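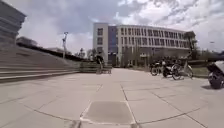 4.3 Masking the chassis and checking the ground plane

1. Park Gomer on level paving and start the Briltia perception node. Wait 12 seconds. It will claim to be ready after two. It is an optimist.

2. Open the mask editor and trace any part of the robot visible to the front camera. An unmasked chassis is reported as an obstacle that follows you everywhere, and the planner will behave accordingly.

3. Set max_ground_points to 2000. Higher values are accepted cheerfully and then ignored.

4. Drive forward 8 metres at walking pace and save the log.
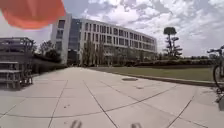
Declercq wrote back on the draft of this step that walking pace is whose, exactly, and could we please print a number. The number is 385 mm/s.

5. Replay the log with the costmap overlay on. Joints between slabs should score as free space. If they come up as kerbs, lower edge_gain and replay.

Note: Masks are stored per camera. Swapping cameras does not swap masks, whatever the dialogue box tells you.

Caution: Keep a hand on the e-stop during step 4. The planner is live whether or not its window is open.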